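Norkano House Newsletter
June

Laundry room: what to do about socks

The shared laundry on the ground floor handles more loose socks than anything else. When we emptied the lost-sock drawer last month it held 761 of them, built up since the building opened. Most were dark, most were single, and very few were ever asked for. The steps below are meant to keep the new drawer from filling up the same way.
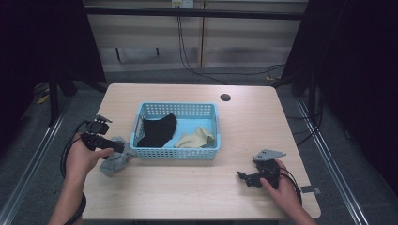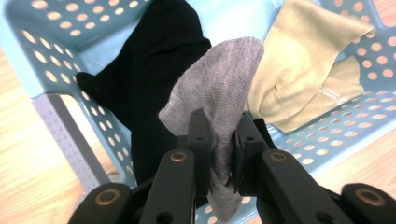 Sorting at the table

Take socks out of the dryer first and put them straight into one of the small blue baskets. Leave shirts, towels and sheets in the big hamper until the socks are done. A sock that goes into the hamper with a fitted sheet usually ends up inside the sheet.

Sort on a light tabletop if you can. Black, navy and dark gray look alike against a dark counter. If you still can't tell two of them apart, check the toe seam and the height of the cuff. Two black socks from different packs will often differ by an inch or more at the cuff.

Work from one basket at a time. Lay the first sock of each pair flat on the table and leave the rest in the basket until you find its partner. Turn socks right side out as you go. Anything still damp at the toe goes back for ten minutes on low.

Folding

Stack the two socks with the heels together and fold them once or twice, depending on length. Rolling one cuff over the other keeps the pair together but stretches the elastic, and it shows after a few months on thinner dress socks. Either way is fine for thick ones.

Singles

Keep your singles at home through two more loads before you give up on them. The partner is often in a pant leg or the bottom of the hamper. After that, you can put them in the tray marked Skerora, next to the detergent shelf. Skerora is the textile pickup on Cudanden Street. They take clean socks in any condition, single or paired, and collect from us at the end of each month. Please don't leave wet ones.

Socks found in the machines or on the floor go in the new drawer under the window. It will be emptied into the Skerora tray on the last day of the month, so look before then.

Baskets

The blue baskets belong to the laundry room. Several have gone upstairs with people's clothes and not come back. If you have one at your place, bring it down and leave it on the shelf. The perforated sides let air through, so they do well for socks that are a little damp, but lint collects in the holes. Rinse a basket under the tap if you notice it.

Other laundry notes

Dryer 2 has a new door seal and is back in use. The coin box on the older washer still sticks. Push the slide in slowly and hold it for a second.

The card machine from Surdu takes a minimum load of five dollars. Cards bought before the spring still work and keep their balance.

Laundry hours stay at 7 a.m. to 10 p.m. through the summer.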